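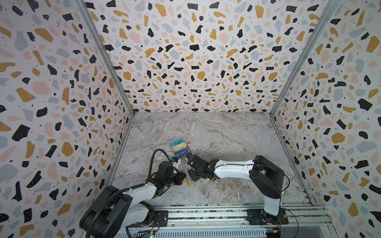

Hosts and Helpers Wanted for the Flirham Robotics Open Day

Every May we open the doors of our Flirham workshop and let our neighbors come in and see what we do all day, and every May we wish we had a few more friendly people on hand to show them around. If you like talking with strangers, don't mind being on your feet, and can stay cheerful when a seven-year-old asks you the same thing four times, please read on, because we would love to hear from you!

Stakell builds and programs two-armed workcells for small, fiddly handling jobs, the kind where one arm has to hold something while the other comes in to help. For the open day we'll have the card-handling cell running as our main demonstration, with the arms working on blue and yellow cards, VIP cards among them. Visitors stand behind the rope line, watch a run, and then (this is where you come in) they turn to the nearest person in a Stakell shirt and start asking questions.

You do not need a technical background. One of our best hosts last year drives a school bus, and she had people laughing from the front door to the coffee table. We'll teach you what you need at a training evening, where you'll meet the engineers, see the demonstration from start to finish, and get a short sheet of answers to the things people usually ask. Anything harder than that, you wave over an engineer and everybody learns something.

We have two kinds of spots to fill:

Tour hosts walk small groups through the workshop, from the Trivmont Street entrance to the demonstration area and back. A clear voice helps a lot.

Demonstration helpers stay by the cell, keep people behind the rope, and let the operator know when the next group is ready. You won't be asked to run or touch the equipment, and you must be 18 or older for this one.

Last year 2,395 people came through, so expect to be busy. Shifts are 3 hours long, morning or afternoon, and pay $77 each. The training evening is paid at the same rate, and there is supper. We provide the shirt; please bring comfortable closed-toe shoes. The workshop is all on one level, and we're glad to find a seated spot for anyone who would like one.

To put your name down, write a few lines about yourself to Makis Lambrakis, Open Day Desk, Stakell, Manninen Building, Flirham, or stop by the front office before 4:30 p.m. and ask for him. Tell us which spot you'd like and whether mornings or afternoons suit you better. A resume is fine but not needed. If you're applying with a friend, mention it and we'll try to put you on the same shift.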